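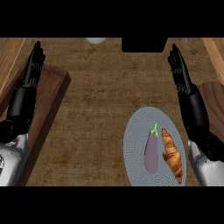
Plesero wrote back on the first draft of this card that simulated episodes shouldn't sit in the same folder as teleop ones unless the loader can tell them apart, and that a sim-only set needs to say so on line one. Fair. So, line one: everything in here is simulated. No real robot data. Loader flag is sim=true on every episode.

Clodilby Tabletop, two-hand sim set

README, working copy. Still moving, check the changelog at the bottom before you train.

What it is

Demonstrations for a two-armed robot with fingered hands, working over a wooden table. Rendered view looks down at the table from the robot's side, both hands in view at the start pose (fingers up, palms in). Food items, plates, a tray. The eggplant and croissant start on the gray plate in the plate tasks.

Made for imitation learning, mostly to pretrain before you touch your own robot data. Put together at Werkitz, scene assets from Sukprasert, review by Plesero.

Numbers

3000 episodes attempted
1163 kept
2 arms, 2 task families

Yes the keep rate is low. Most of the drops were in the first batch, when the grasp check was too loose and then way too strict. Did not go back and rescue those.

Task families

plate_to_tray - pick the named item off the plate, put it on the tray. Item name is in the instruction string. Either hand allowed, handovers allowed.

plate_swap - lift one item, shift the other, set the first one down in its place. Harder. Fewer of these, and the hand choice is pretty lopsided to the right. Rebalance if you care.

What's in an episode

- rgb frames, one view
- joint positions, both arms and both hands
- actions (absolute joint targets, NOT deltas)
- instruction, plain text, lower case
- success, true for all kept episodes
- seed, so you can rebuild the layout

Object poses are saved but live in a separate file, priv_state. Don't feed them to the policy and then report image-only results. Somebody will do it anyway.

Frames are letterboxed. Black bands top and bottom are part of the saved image, so crop them before you resize or you waste a good chunk of your input. crop_bands in the tools folder does it. Run it once, it does not check if the frame was already croped.

How it was collected

Headset and gloves into the simulator, one operator at a time. Reset, read instruction, go. Episode ends on the operator's button or on timeout. Object positions are jittered per seed, table texture is not (todo). Lighting fixed. Camera fixed.

Idle time at the start was trimmed by script. It left a short pause on purpose - policies trained without it kept lurching on the first step.

Known problems

- finger contact is mushy, items sometimes stick to a fingertip after release
- croissant collision shape is a simple hull, so pinch grasps near the tips look better than they should
- part of the tray can be hidden behind the left arm, bad for drop placement
- some instructions say "aubergine", most say "eggplant". Left in
- a few episodes have the timestamps off by one frame, list in bad_ts.txt

Splits

train and val only, split by seed, no seed in both. No test split. Evaluate by rollout in the sim, loss on val told us almost nothing about which checkpoint was better.

Not for

Claims about real-world success. Anything with contact forces. Food handling research, the food is meshes.

Changelog

March - pulled the loose-grasp batch, renamed tasks, fixed action units in teh schema
Before that - first upload, don't use it, hand joints were in the wrong order on the left side

Problems go in the tracker with the episode number and seed. Without the seed I can't rebuild it.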